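Induction hob on a cloth-covered table

etton_20
Is it safe to run a portable induction hob on a table with a cloth? Mine has a round knob and five buttons. The air fryer shares the table.

E. Urquhart
The hob doesn't heat the cloth directly, but the vents need clearance. Cloth can ruck up and block them. Take it off.

zutden
Disagree. I've had a cloth under mine since June, set to 100 degrees for stock, no trouble.

E. Urquhart
100 is a low setting. Try a full boil for 20 minutes. And don't run both appliances off one extension lead.

etton_20
Separate sockets, so that's fine. Paper bags and packets do end up next to the hob, and I'll move those first. Current layout:

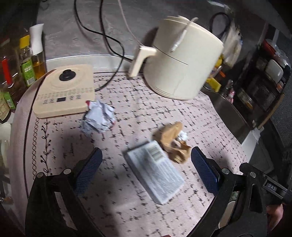
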